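The level at Undar had been read every morning for sixty-one years, and the readings were kept in a steel cabinet behind the pump room door. Hugo Lacroix was sent to close the record. The instruction from Ferrand was one page long. It asked for a final value, a signature and the key.

He arrived on a Tuesday in February, on the early bus. The reservoir was low. The staff gauge was an enameled strip bolted to the downstream face of the intake tower, graduated in centimeters, with the zero set at the sill of the old outlet. He read 347, waited for a gust to pass, and read it again. It was still 347. He wrote this in pencil and went inside.

The last entry in the book was from the day before. It said 214.

Lacroix checked the units first. The column was headed in centimeters, as it had been since the second volume. He checked the handwriting, which was Histov's, and matched it against the previous page, where the values ran 219, 218, 216, 216, 215. The decline was regular and agreed with the discharge table. A rise of 133 centimeters overnight would have required more water than the Kurnadier carried in a month at that season, and the river had been frozen at the upper weir for most of the week.

He went back out and read the gauge a third time. The light had improved. 347.

There were several ordinary explanations. A gauge plate can be replaced and bolted on at the wrong height. The bolts on this one were rusted into their seats, and the paint over them had cracked along old lines. A reader can work from a different datum. The datum was stamped in brass on the tower and repeated inside the cover of every volume. A reader can also stop going outside, and fill in the figures at the desk. Lacroix had seen this at two other stations. The invented figures were always smoother than real ones, and they never contained a mistake.

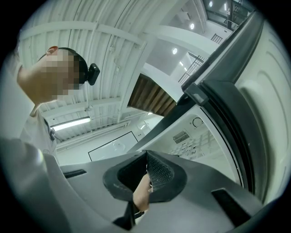 *Under the ribbed ceiling, by the open door.*

He took down the previous year and looked for mistakes. There were plenty. In one week of heavy rain Histov had written a value, struck it out, and entered another with his initials beside it. On a page in the fall a line was blank, with the word "fog." The summer pages had a water stain that went through four sheets. It was a good record. Lacroix would have defended it in front of anyone at Ferrand.

Histov came in at nine with his coat buttoned to the neck. He was told the reading.

"On the tower," he said.

"On the tower."

"I don't read the tower."

He led Lacroix through the pump room and down a flight of iron stairs to a door that did not appear on the plan. Behind it was a brick well, two meters across, with black water at the bottom and a wooden staff fixed to the wall. The graduations had been cut with a knife and filled with white lead. Histov held the lamp over the rail. The water stood at 213.

"What is it connected to?" Lacroix asked.

"My predecessor read this one. So did his."

"But what is it connected to?"

Histov considered the question with some care. He said that it fell in winter and rose in spring, and that it had been dry once, for a day, in the year of his marriage. He had noted it at the time.

Lacroix went back up and opened the book. The form had one space for the final value. He sharpened the pencil, wrote 213, and signed beneath it. In the remarks column he entered the tower reading, the time, and the wind. Then he locked the cabinet, put the key in the envelope, and asked Histov when the next bus left.

"Four," said Histov. He had already taken a new book from the shelf and was ruling the first page.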